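Stirnell Two-Arm Home Station
Set-up and User Guide
Section 6: Packing and Tidying Tasks

6.1 Before you start

This section explains how to let the station put small food packets into a bag or a bin. Please read it fully before the first run. The station can do this chore today, but it does it slowly and it still needs a person in the room. We ask you to plan for that.

6.2 Preparing the work area

1. Clear the floor of the work area. Leave only the packets and the bag or bin you want to fill.
2. Open the bag completely before you place it. The arms are not able to open a flat paper bag in a reliable way.
3. Place the packets in reach of both arms. They may overlap, but do not press them together.
4. Check that no packet is heavier than 700 grams.
5. Set the grip force to level 2. Higher levels can break the packet.

Note: Shiny wrappers reflect the light and the camera may judge the distance wrongly. If this happens often, make the room lights softer and start again from step 3.

6.3 Running the task

1. On the Kevden control panel, choose "Pack" and then "Soft items".
2. Keep your hands outside the work area and press Start.
3. Watch the first few packets. If an arm pinches a packet at the very edge, press Pause and turn the packet by hand.
4. When the panel shows "Done", look into the bag or bin yourself. The station does not check if a packet fell beside it.

Caution: Do not reach in while the panel shows a green light, even if both arms stand still.

Note: In our tests in March, a full load took some 80 minutes. A person does the same work much faster. Error 621 means that the gripper closed and felt nothing.
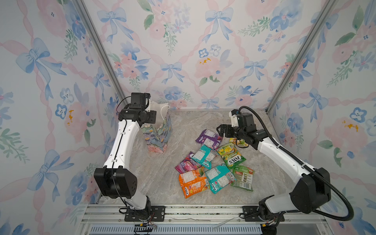
Soft packets, to be handled at grip level 2 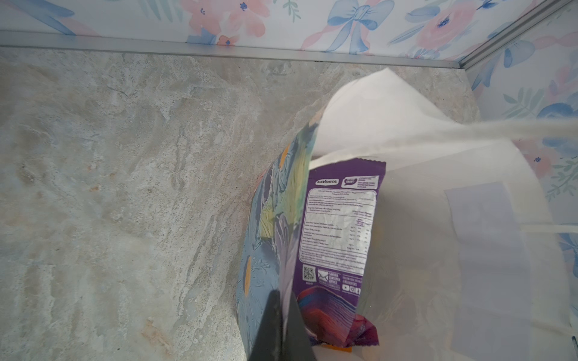
Abdel Hamid wrote to us after using the station at home that he would not call it a helper yet. He can leave the packing to it while he cooks, but he has to come back each time it stops, and he asked if the pause sound could be made louder. The sound can be changed in the Wistix app, under "Alerts". Restart the control panel after the change, or the old sound will stay.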